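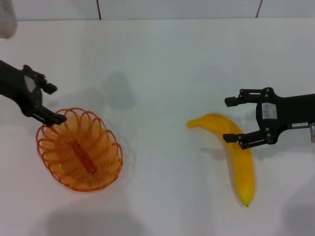

Posted 2019-05-09

In my childhood the banana was a fruit for holidays. My mother bought them green and put them on the top of the wardrobe in the bedroom, wrapped in newspaper, and we were forbidden to look at them. Of course I looked. I climbed on the chair every day and opened the paper a little. I remember the smell of that newspaper better than the taste of the fruit.

Now I live in Pultance, the bananas are at every cash register, and I throw them away. I am ashamed to write it. In March I decided that I will learn to buy and keep bananas properly, as an adult person, and this post is what I have learned until now. It is only my kitchen and my habits, so please take from it what suits you.

The first thing is the buying. I used to take one big bunch on Saturdays, no, let me be truthful, on any day when I was hungry in the shop, and this is the worst way to buy anything. All the bananas in one bunch become ripe together. For a few days there is nothing to eat, then there is one beautiful day, and then you have a bunch which is brown and which looks at you. At the Clano on the main street they allow you to break the bunch, I asked. So now I take half of my bananas yellow and half of them still green at the neck. The young man at the register has to weigh them together, and this is no problem for him.

The second thing is the place. For years I kept them in a deep ceramic bowl, under the apples, and I did not understand why they were always bruised on one side. My neighbour told me that apples make other fruit ripen faster. I did not believe her and I made a test with one banana beside the apples and one on the windowsill in the other room. She was right. The one beside the apples had spots two days earlier. I have written it in my notebook and I have apologised to her.

After this I moved them to something open, where the air can go around. A wire basket is good, a hook is also good. I do not like the special banana stands, they take a lot of room on the counter and my kitchen is very narrow. Also my cat, Min, pushes everything that stands tall.

Then there is the question of the refrigerator. At home it was a law that a banana never goes in the cold. I obeyed this law until I was past forty. But when the banana is already ripe, you can put it in the refrigerator, and the skin becomes dark and quite ugly, and inside it is still pale and firm for several days more. You must only not put it there green. I did this once and it never became sweet, it stayed like a piece of soap.

I wrote a short note on this last month and several people answered to me.

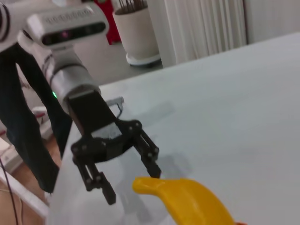
Uliana Polishchuk writes that she does not agree about the refrigerator at all, that the cold takes away the flavour even when the fruit is ripe, and that in her house they simply peel the bananas on the beautiful day, cut them in pieces and freeze them. She asks also why I don't buy fewer of them, if I am alone at the table.

Well, Uliana, this is a fair question. I think I buy them for the feeling of having them. My mother had them on the wardrobe and I want to have them on the counter. But about the flavour I have thought, and I tried again with your remark in my mind, eating one from the counter and one from the refrigerator, with closed eyes. The cold one has less smell, I must admit. After half an hour on the plate I could not find the difference. Maybe your nose is better than mine.

Freezing I have started to do also. You need to lay the pieces flat on a tray first, otherwise you receive one stone which can be opened only with a hammer. I have a soft baking form from Silix, bought for muffins and used for muffins exactly one time, and it is very suitable: some pieces in each hole, a night in the freezer, then push from below and put everything in a bag. I write the month on the bag. The pieces go in porridge in the morning, still frozen, and they make it cool enough to eat without waiting.

And now the bread. I did not grow up with banana bread, I met it in this country, at the table of my first landlady, who lived at number 966 on a road so long that I walked past her house twice. She put a slice on my plate and I thought it was a cake and waited for the tea. It was breakfast! She laughed at me the whole morning. I still have her recipe on the back of an envelope from the electricity company, with a spot of butter in the place where the sugar is written, so the quantity of sugar has always been my own decision.
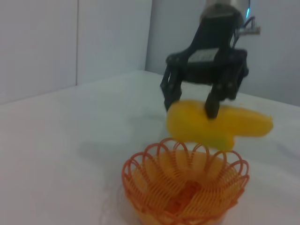 I take 600 grams of bananas, weighed with the skin, and they should be so ripe that you would not offer them to a guest. Mash them with a fork. Add two eggs, half a cup of sugar (this is my decision, as I said), a small glass of sunflower oil, a spoon of vinegar, a pinch of salt. Then 200 grams of flour with a teaspoon of baking soda. Mix it only until the flour has disappeared. If I have walnuts I put walnuts. My landlady put cinnamon, and I leave it out, it covers everything else.

It goes in a moderate oven for close to an hour, but my oven is old and has its own character, so look at the colour and try with a thin knife in the middle. The top should be a dark brown and cracked along the centre. When it is finished I leave it in the tin until I can hold the tin with bare hands. The next day it is better, moist and heavier, and I cut it thick and put salted butter on it, which my mother would find very strange.

I made one on my last free afternoon and brought half of it to the neighbour of the apples. She gave me back the plate with rhubarb on it, a big armful from her garden, and now I must learn what to do with rhubarb. We had it at home too, but we children ate it raw, dipped in sugar, sitting behind the shed. If somebody has a good way to cook it that does not need so much sugar, please write to me below. I have also the question whether the frozen pieces can go in the bread, and how much of the water I must pour away first.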